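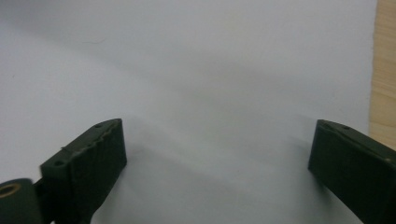 *White paper: the whites differ more than most buyers expect.*

# The Plain White Sheet

The paper room at Pireo is at the back of the shop, past the pens and the framing counter. It has one long table, a north window and shelves up to the ceiling. Customers who come in for a ream of copy paper rarely get this far. The ones who do usually want to know why the paper they bought somewhere else doesn't look right next to the paper they already had.

The staff at Pireo hear this so often that they keep a stack of samples on the table. They lay a sheet from one pack against a sheet from another and let the customer look. Side by side, one turns out bluish, another has some yellow in it, and a third goes slightly pink when a cloud passes over. Each was sold as white.

Pireo has been on Sarmiento, a street of small shops near the old rail yard, for 34 years. It stocks white paper from several makers, and most of what it sells goes out the door in ordinary wrapped reams. The fancier sheets make up a small part of the business and take up most of the staff's talking time.

## Where the white comes from

Wood pulp is brown or tan when it is first cooked. Bleaching removes most of the color. After that a mill can add fillers such as chalk or clay, which make the sheet brighter and harder to see through, and dyes, which push the shade toward blue or toward cream. Many office papers also contain optical brighteners. These absorb ultraviolet light and give it back as blue, so the sheet looks brighter near a window than it does under a warm bulb.

Brightness and whiteness are printed on a lot of packaging, and people take them for the same thing. Brightness is a measure of how much light in the blue part of the range the paper reflects. Whiteness takes in the whole visible range. Two papers can carry the same brightness number and still look different on a desk.

Kandwood, a mill that supplies the shop, makes its white in two shades. The cooler one is sold mostly for printing. The warmer one has no brighteners in it and goes to people who write by hand, and to a few who repair books. Kandwood used to call the warm shade "natural," but customers kept expecting something brown with flecks in it, and the label now says "soft white."

A brightened sheet will lose some of its blue over time, particularly if it is left in the sun. Anyone who has taken a notice down from a window in September and compared it with a spare from the drawer has seen the result. The unbrightened sheet starts out duller and changes less.

## Weight and feel

Most home printers are loaded with 20-pound paper. The number is a basis weight, which in the United States is the weight of 500 sheets of the paper at its uncut size. For bond paper that size is 17 by 22 inches, and it cuts down to four letter sheets. So a ream of 20-pound letter paper weighs five pounds, and customers who put it on a kitchen scale sometimes come back to complain.

A heavier sheet lets less of the other side show through. It also folds less willingly. For a letter that has to go into an envelope in thirds, Pireo suggests 24-pound and no more. For a sign or a menu that will be handled, the staff go up to a cover stock and score it before folding.

Weight doesn't say much about the surface. A smooth sheet has been pressed between rollers, and ink sits on it crisply. A rougher one has more tooth, and a pencil leaves a darker mark on it with less pressure. A fountain pen will show up a badly sized paper right away. Sizing is the treatment that slows down how fast a sheet takes in liquid, and without enough of it a line of ink spreads into the fibers and feathers at the edges.

The shop has a pen on a chain at the end of the table for testing this. People mostly write their own names.

## Which way the grain runs

During machine papermaking the fibers tend to line up in the direction the web is moving. The finished sheet has a grain because of it, and the grain decides how the paper bends, tears and curls.

Finding it takes a few seconds. Bend the sheet over lightly without creasing it, first along its length and then across its width, and press down with a flat hand. One way gives more easily. The fold that gives is the one parallel to the grain. Tearing works too, if there is a sheet to spare. With the grain the tear runs fairly straight, and against it the tear wanders.

Letter paper is usually grain long, with the fibers running parallel to the 11-inch side. That is fine for printing and awkward for making a small folded booklet, where the spine ends up across the grain and the pages want to spring open. Pireo will order grain short if asked. It takes 12 days and there is a minimum of one carton.

## Keeping it flat

Paper takes up moisture from the air and lets it go again. A sheet left out in a damp room will grow slightly, more across the grain than along it, and if only one side is exposed it will curl. Most paper jams that get blamed on the printer start this way.

The advice from the paper room is simple enough. Leave the ream in its wrapper until it is needed, and fold the torn end closed afterward. Store it flat, off the floor and away from an outside wall. Paper brought in from a cold car should sit overnight, still wrapped, before it goes in the tray.

For loose sheets that matter, the shop sells a shallow lidded box by Lotix, letter size, in gray board. It holds less than a ream. The older version had a ribbon pull that left a dent in the top sheet, and the current one has a thumb notch on the short side.

## Buying a little

Full reams are cheap, but they are a poor way to find out what a paper is like. Pireo sells single sheets of everything on its shelves, and will write the maker, weight and shade in pencil on the corner. The staff suggest taking the samples home and leaving them on the table where they will be used, once at ten in the morning and again after the lamps are on.

Most people come back for the warmer one. Those who print photographs or charts generally don't, and for them the cooler Kandwood sheet is on the second shelf from the bottom, left of the window.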